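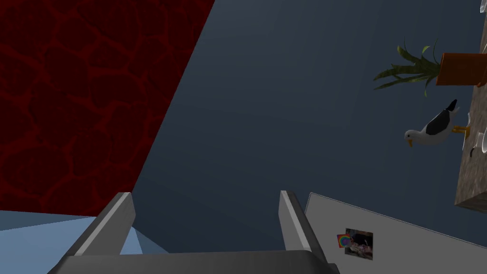

Onier ring bending pliers and bezel set, reviewed

Posted 27 Aug 2025 by Lenka Skála
Filed under: Bench tools, Silver

Quick one tonight, I have three rings to polish before the Plumerton show and no clean apron. But people keep emailing about the Onier set so here goes.

What you get: one pair of ring bending pliers (one half-round jaw, one concave), a bezel pusher, a bezel rocker, a curved burnisher and a canvas roll. Paid 80 dollars plus shipping from Flurnside. My own money, no freebies.

What I make, so you know where I'm coming from. Mostly wide band rings in sterling, low dome cabochons, turquoise and jasper, the odd bit of lapis. Fine silver bezel strip, 28 gauge. Shanks in 14 or 16 gauge, sometimes split. If you're doing prong-set faceted stones most of this review is no use to you, sorry.

The pliers

Best thing in the roll by a mile. Jaws came polished, properly polished, not that gray half-finished look you get on cheap ones. I bent up a 16 gauge shank, annealed, size 8, and there wasn't a mark on the inside. Outside had one faint line that went with 380 grit. Couple of passes, gone.

14 gauge is harder work. You feel it in the thumb. Fine if the metal is dead soft, but I got lazy and skipped the second anneal on a wide band and the pliers flexed. Didn't break. Didn't love it either. For heavy stuff I still go back to the mandrel and the rawhide mallet.

Joint is snug, no wobble side to side. Spring is a bit strong for small hands. Mine is out already. One little screw, easy.

Handles are dipped in that rubbery blue stuff and it smells. Smelled for a week. Better now.

The bezel pusher

Fine. Square brass-colored face, wooden mushroom handle, fits the palm. The corners of the face were sharp out of the packet and the first thing I did was put a nice scratch across a bezel wall. My fault for not checking. Round the corners over with a file and then some fine paper before you go anywhere near a stone. Five minute job.

After that no complaints. Does north, south, east, west and then the bits in between like any other pusher.

The rocker

Don't get on with it. Face is too curved for low bezels, so it rides up and wants to skate over onto the stone. On a tall cab it might be great. Mine were all under 4mm and I went back to the pusher every time. Kamil Bartoš likes his and he does big domed agates, so there you go, depends on the stone.

The burnisher

Good steel, good curve, bad handle. The ferrule was loose on arrival. Drop of epoxy and it's been solid. Shine it leaves on fine silver is lovely, really bright edge, hardly needed the buff afterward. Keep it wiped down though, I left it next to the pickle pot overnight and got rust spots. Came off with a bit of rouge on leather.

The roll

It's a canvas roll. The ties are too short. Moving on.

Compared with what I had before

My old pliers were Šindelář, bought secondhand in January, and they are nicer. Heavier, smoother, jaws a touch narrower so you can get into a split shank without bruising the other arm. But they only sell them singly and for the price of one pair you're most of the way to this whole set. If bending is all you do, save up for those. If you're starting from nothing the Onier makes more sense.

Stuff I got asked

Does it do half-round wire? Yes, flat side in. Keep the wire square to the jaws or it rolls over on you.

Copper? Yes, easy.

Left handed? Pliers and pusher don't care. Burnisher curves up so it doesnt matter there either.

Is it OK for soft stones? The tools, sure. Just go slow with untreated turquoise and dont lean on the burnisher near the edge. I tape over the stone, plain masking tape, leave the bezel showing.

Can you buy the pliers on thier own? Couldn't find them on the Flurnside page when I looked. Iveta Charvát said she'd seen them seperately at a fair so maybe ask.

Score

Pliers 9, pusher 7, burnisher 7 (8 once glued), rocker 4, roll 3. Call it 7 overall. I'd buy it again, mostly for the pliers — and then give the rocker to Kamil.

Ring sizing post is next, once the show's done. Comments open as usual.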